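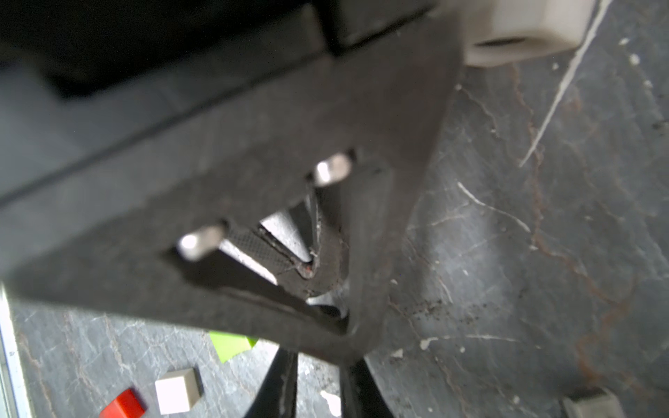

I have now read eleven articles telling me to put everything I own where I can see it, and I'm less convinced than when I started.

You know the kind. Somebody had a junk drawer, the junk drawer made them sad, and then they discovered hooks. After the hooks came a wire basket, and after the wire basket they were a new person who makes soup from scratch. I went looking for advice because I'm tired of buying a second roll of packing tape while the first one hides from me, and I came away with a strong suspicion that most of these people don't own any packing tape.

So in March I gave the whole idea a fair try. I'm writing down how it went, mostly so I stop repeating it to my sister on the phone.

The method I followed is from a downloadable booklet called the Nallell system. A friend from my old job, Sewwandi Weerakoon, swears by it and sent me her copy. I like Sewwandi a lot and she is more organized than I am in every possible way, but she was also more organized than me before the booklet, when we shared an office and her pens all faced the same direction. I don't think you can give the booklet credit for that. It's like a tall person recommending a brand of milk.

The rules are simple enough. No closed storage for anything you use weekly. No lids. Everything gets one place on a wall or an open shelf, and the place has to be reachable without moving another thing first. There's a page about how the eye "rests" on objects it recognizes. I read that page twice and I still don't know what it means. My eye doesn't rest on a stapler.

I started with the little room off the kitchen, where we keep tools, gift wrap, batteries, the iron, the dog's stuff, and all the cords that belong to things we may or may not still have. I bought a rail with hooks and two baskets, all from Sudetti, and I bought a label maker, which the booklet says is optional and then mentions on nearly every page.

The rail went up fine. I'll give it that. I had the scissors, a tape measure, the dog's leash and a flashlight hanging in a row by lunchtime, and I felt very pleased with myself and stood there with my coffee looking at it. If I had written this post that afternoon it would have been number twelve on the pile of articles, and you'd have been told to buy a rail.

By the second week the leash was on the doorknob again. It has always been on the doorknob. The doorknob is where your hand is when you come in with a dog. My husband, who hadn't read the booklet, kept hanging his cap on the tape measure's hook, and the tape measure moved to the windowsill, and then I couldn't find it, which was the exact problem I had paid to fix.

Dust was the other thing. The booklet says nothing about dust. A drawer, for all its faults, keeps the dust off your wrapping paper. I had ribbon out in the open for three weeks and ended up wiping down ribbon. I have never in my life wiped down ribbon before and I didn't care for it.

I asked Sewwandi about this and she said you just go over everything once a week with a soft brush. So now the system that saves me time has a chore attached to it. She didn't see the issue. She said it takes her a few minutes and she listens to the radio.

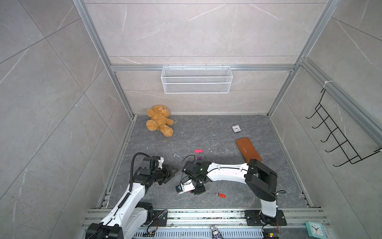 ## Filed under: Things I Was Told Would Change My Life

There's a claim going around in all of these articles that I want to pick at, because it annoys me more than the dust does. It's that seeing your things makes you use them. The idea is that if the rolling pin is on the wall you'll bake.

I don't buy it. I had the watercolors in an open basket at eye level for the entire month and I painted nothing. What did happen is that I stopped noticing the basket at all. By the end of March it could have been full of onions. I think whatever you look at every day turns into wallpaper pretty quickly, and I'd bet most people's exercise bikes would back me up on this.

One of the eleven articles had a number in it, that the average household has 1137 items it hasn't touched in a year. It gave no source. I wrote to the website (yes, I'm that person) to ask who had counted and whether a box of nails was one item or several hundred. I haven't heard back. It's a wonderfully exact number, and I think that's the trick of it. If they had said "lots" I'd have agreed and moved on.

Then there's the money. The Nallell booklet was free to me because Sewwandi sent it, but at the back is a link to the full course, called Skilance, and the full course is 800 dollars. For putting things on hooks! I looked at the list of lessons and one whole module is on choosing a basket. I chose mine by standing in front of the shelf and taking the ones that weren't dented. There's also a payment plan, which I found a little depressing.

I should be fair here. A few parts of it worked and I've kept them.

- **Scissors on a hook.** We used to lose them constantly and now we don't. I was wrong about the scissors.
- **Batteries in the open.** I could see we were out of the small ones before the remote died. That's useful and I'd do it again.
- **The flashlight.** Same hook since day one. I suspect this is only because no one here ever wants a flashlight.

Everything else went back behind a door. The gift wrap is in its long box with the lid on. The cords are in the bottom drawer, in a lump, and if I need one I'll sit on the floor and sort through them like my mother did. The label maker is in there with them. I labeled eight things and the only label still stuck on is the one that says LABELS.

A neighbor asked if I'd tried the Rathnayake method instead, where you do keep your drawers but you fold everything so it stands up on its edge. I said I wasn't in the market for another method. She told me it had really helped her with dish towels. Maybe so! I have a stack of dish towels and I take the top one. I can't think what the improvement would be.

What I keep coming back to is that nearly all of this advice seems to be written by someone living alone, or by someone whose family was out of the house on the day. My kitchen gets used by three people and a dog. Any arrangement I come up with has to survive a teenager looking for tape at eleven at night, and he'll open every drawer there is and leave them all open, and he wouldn't look up at a rail if it was on fire. I can't find a chapter on him.

Sewwandi read a draft of this and says I gave up too early and that the habit takes longer than a month to form. How much longer, I asked. She said it depends on the person. I notice it always does depend on the person, and that the person it depends on is never the one selling the booklet.

I've still got one basket left over, if anybody local wants it. It's clean, it has both its hooks, and it held watercolors for a month. Leave a comment and I'll put it out on the porch for you. I'm keeping the rail. My husband's cap looks fine on it.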